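**Vik sorting bin, gray, sloping walls**
Sold by Jamgate. Page updated 5 July 2025.

The Vik is an open bin for a table or a workbench. People buy it for mixed small things that must be looked through by hand or picked out one after another: returned goods, toys, empty packaging, vegetables for a display, things from a lost property shelf. The walls go down at a slope, so the opening is wider than the floor and you can reach into the corners without bending the wrist very much.

## What is in the delivery

- 2 bins
- 5 adhesive labels, blank
- one sheet with care instructions

The bins are delivered inside each other. If they hold together too firmly, put the lower one on the floor and turn the upper one a little while you pull. Please do not use a screwdriver between them, it leaves deep marks.

## Placing the bins

Most of our customers put one bin in front and the second directly behind, so that sorted things have a short way to go. Leave a hand's width of free table on the side where you work. On a light wooden tabletop we recommend a thin mat under each bin, especially if you move them often.

## Surface and wear

The inside is smooth and slightly shiny when new. It does not stay so. Hard objects scratch it, and the upper part of the wall becomes pale where things are dropped over the edge again and again. Leif Torvik, who tests our returns, considers these marks as normal use, and they are not a reason for a claim. Rust-brown flecks are another matter – if you find them in the first 200 days, write to us and we will replace the bin.

For cleaning use warm water and a soft cloth, then dry the corners. Drinks cans should be emptied before they go in. Old juice makes streaks on the wall and is difficult to remove later.

## Mixed contents

A bin with mixed contents, with a crushed can and a green bell pepper along the left side, a dark red cup lying next to the pepper and a yellow toy block in the near right corner. The wall at the back has the pale worn band along the top that is mentioned under "Surface and wear".
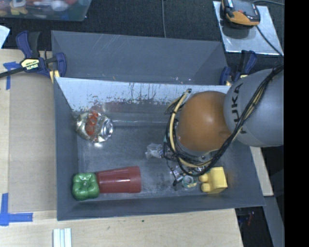 ## Ordering and spare parts

Single bins can be ordered under the name Vik Solo. Labels come in packs of 70. For larger orders please write to Leonardo Bellini at our Zullano office and tell him the delivery address and if you need the mats also. The older Brutlow bins have straight walls and do not stack with the Vik.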